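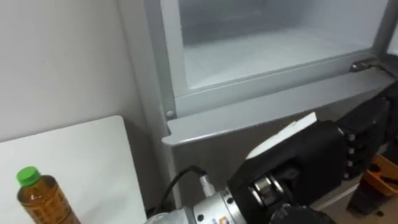
Hjørdis Ekström

Section 4. Setting Up the Freezer Station

This section covers the freezer station used in the Vuten student project. It assumes that the arm is already bolted to its base and that the controller passes the power-on check in Section 2. Teams that have not finished Section 3 (gripper mounting and cable check) should stop and finish it first.

The task is short. A drink bottle starts on the white table to the left of the freezer. The arm must pick it up, place it in the upper compartment, and return to its rest pose. Most lost points in the May round came from station setup, and the steps below are written with that in mind.

4.1 Before You Start

You will need:
– one plastic drink bottle with a screw cap, full and sealed
– tape measure marked in centimeters
– masking tape and a fine marker
– the team log sheet
– the stop button, within reach of the person at the keyboard

Two people are required for every step that involves arm power. One runs the program. The other holds the stop button and does nothing else.

CAUTION: Do not reach into the compartment while the arm is powered. The opening is narrow and there is no room for a hand and the gripper at the same time.

4.2 Placing the Table

1. Switch off arm power at the controller.
2. Push the table back toward the wall until the far edge is level with the tape line on the floor. Leave the small gap between the table and the freezer. If the two touch, the compressor shakes the table and the bottle position drifts.
3. Check that the table does not rock. Adjust the feet if it does.
4. Measure from the floor to the tabletop at the front left corner and at the front right corner. Both readings must be 79 cm. Write them on the log sheet.
5. Mark the bottle position near the front left edge of the table with a cross of masking tape. The center of the cross is the pick point.

NOTE: Bottles differ in width. If your team changes bottles, repeat the pick point check in 4.5. A green cap against the white table gives the vision program a strong color edge. Clear caps and white caps do not, and need the lower threshold listed in Appendix B.

4.3 Preparing the Compartment

1. Open the upper compartment all the way.
2. Remove any loose ice from the floor of the compartment with the plastic scraper. Do not use a metal tool.
3. Wipe the frame and the ledge below the opening. Water on the ledge freezes and changes its height.
4. Look at the hinge on the right side of the frame. The fasteners must be tight. A loose hinge lets the door swing back during the place move.
5. Measure from the floor to the top surface of the ledge at its left end, middle, and right end. The reading should be 126 cm at all three. A difference of more than one centimeter means the freezer is not level; correct it at the feet before going on.

CAUTION: The compartment walls are close in color to the frame. Depth readings inside the opening are noisy, and the back wall may be reported closer than it is. Never set the place depth from the depth reading alone. Use the measured value from 4.4.

4.4 Teaching the Approach Pose

The approach pose is the last point at which the gripper is fully outside the freezer. From here the arm rises, clears the ledge, and moves in. A good approach pose has the gripper below the ledge and in front of it, with the fingers clear of the underside.

1. Turn on arm power. The second person confirms "stop ready" out loud.
2. Put the arm in hand-guide mode. Set speed to the lowest value.
3. Guide the arm from the rest pose toward the freezer. Keep the wrist low.
4. Watch the jointed fingers on the side nearest the ledge. They are the highest part of the hand during this move and the first to hit.
5. Stop when there are two finger widths between the hand and the ledge. Save the point as APPROACH.
6. Raise the arm straight up until the lowest part of the hand is clear of the top of the ledge. Save the point as CLEAR.
7. Move straight in until the bottle position is past the frame. Save the point as PLACE.
8. Return through CLEAR and APPROACH, in that order. Do not move directly from PLACE to the rest pose.
9. Write the height of the CLEAR point on the log sheet.

NOTE: Follow the black wrist cable with your eyes through the whole move. It needs enough slack to bend without pulling on the connector, but not so much that a loop can catch on the frame. Teams using the Morrison cable clip should fit it with the opening facing the forearm.

CAUTION: If the hand touches the ledge, press stop. Do not try to free it by driving the arm backward. Switch to hand-guide mode, move the arm down, and then away. Check the finger pivot pins before the next run.

4.5 Dry Run

1. Load the station program, freezer_place, from the team folder.
2. Set speed to 20 percent.
3. Run the full cycle with no bottle. Watch for contact at the frame, the ledge, and the table edge.
4. Run the cycle a second time with the bottle on the tape cross. Stop before the lift and check that the fingers meet the bottle at the middle of the label.
5. If the grip is high or low, adjust the PICK point only. Leave APPROACH and CLEAR as saved.
6. Run the full cycle with the bottle three times. All three must finish without contact before the speed is raised.

4.6 Common Faults

Arm stops between APPROACH and CLEAR
The force limit has tripped. Check for contact with the ledge. If there is none, check the cable for drag.

Error 93 at startup
The gripper is not answering. Turn off power, reseat the connector at the wrist, and restart. If the error returns, ask a mentor before opening the hand.

Error 178 during the place move
PLACE is outside the safe zone in the settings file. This usually means the freezer was moved after the zone was drawn. Measure again from 4.3.

Bottle falls over on release
The compartment floor has ice on it, or the release height is too great. Lower PLACE in steps of two millimeters.

4.7 Closing the Station

1. Send the arm to the rest pose and switch off power.
2. Close the upper compartment and check the seal by hand.
3. Put the bottle back on the table. Do not leave it in the freezer overnight.
4. Sign the log sheet. Both people sign.

Continue with Section 5, Timed Runs and Scoring.

Last revised 2 Oct 2023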